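4. Setting Up the Fadum Kitchen Scale

1. Place the scale on a hard, level surface. Do not use it on a cloth or mat.
2. Insert the batteries and close the cover.
3. Press ON and wait for 0 to show.
4. Put your empty bowl on the plate and press TARE. A wide bowl can hide the display - press HOLD to keep the reading for 5 seconds.

Note: The maximum load is 4,000 grams, bowl included.

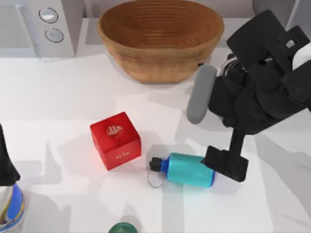 Ogilvie wrote in to ask whether TARE has to be pressed again after each ingredient. Only if you want each one weighed separately. For a running total, leave it alone.

Caution: Do not store items on the plate. Constant weight can damage the sensor.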